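Specify the Valve for the Water, Then for the Price

Opinion
Melaniia Yurchenko, Grounds and Water Systems

Public grounds departments across the region are moving their sprinkler systems to reclaimed and pond water, and the case for doing so is sound. Drinking water should not be spread on ball fields when another supply is at hand. Our purchasing rules, however, were written for clean water, and they have not kept pace with the change.

The usual bid sheet still asks for a pipe size, a pressure rating and a unit price. It says nothing about what the water carries. Sand, algae, iron and fine silt all pass through a pump station in quantities that a household system never sees, and a valve that is perfectly good on a city line may stick open within a season on a pond line.
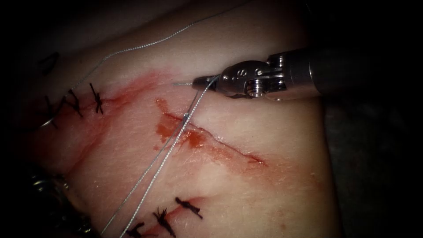
The Lurkow athletic complex is a fair case in point. When the grounds were converted, 200 valves were replaced under a low-bid contract. The contractor met every line of the specification. By the second summer the maintenance crew was opening valve boxes each morning at 6:00 to clear debris from diaphragms, and the savings recorded at the time of purchase had been spent on labor. Zakhar Kostiuk, who supervised the work, recommended at the outset that filtration be listed as a separate item. The recommendation was treated as an optional upgrade and removed.

That decision was consistent with the rules in force, and the purchasing office should not be faulted for following them. The rules themselves are the proper subject of review.

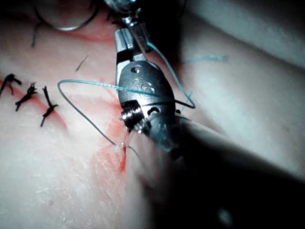
What a Specification Should Require

A water test should accompany every bid package for a non-potable system. The test need not be elaborate. Suspended solids, iron and pH will tell a competent supplier most of what is needed to propose a suitable screen and diaphragm material.

Filtration should be priced with the valves and judged with them. At the Demchenko Park pump house, a single self-flushing filter was installed ahead of 16 zones at a cost of $3,000. Critics called the figure excessive. Danylo Bondarchuk's service log for the following two years lists one valve repair, and that repair was for a damaged solenoid wire.

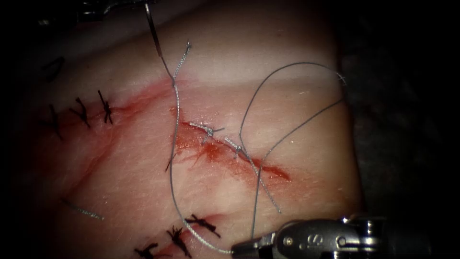

Access also deserves a line of its own. A valve that cannot be opened without digging will not be cleaned on schedule, whatever the manual says. Boxes should be large enough for a technician to remove the bonnet with both hands, and unions should be fitted on each side of the valve. These are small costs during construction and large ones afterward.

It has been argued that smaller towns cannot afford this level of detail. Orysia Hladun made the point forcefully at the Sturia district meeting in January, and it merits a serious answer. Smaller towns have smaller crews, and a crew of two can least afford to spend its mornings on its knees beside a valve box. A shared regional specification would spare each town the expense of writing its own.

The district should adopt such a specification before the next round of conversions is put out to bid. 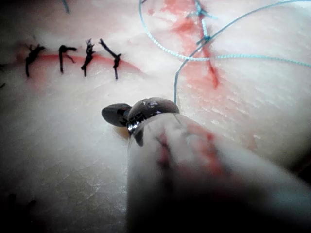 MORE IN WATER AND GROUNDS

Readers are invited to respond to this essay in writing. Letters should be addressed to Yaryna Onyshchenko, editor, and should state the writer's town and any commercial interest in irrigation products. Letters may be shortened for length.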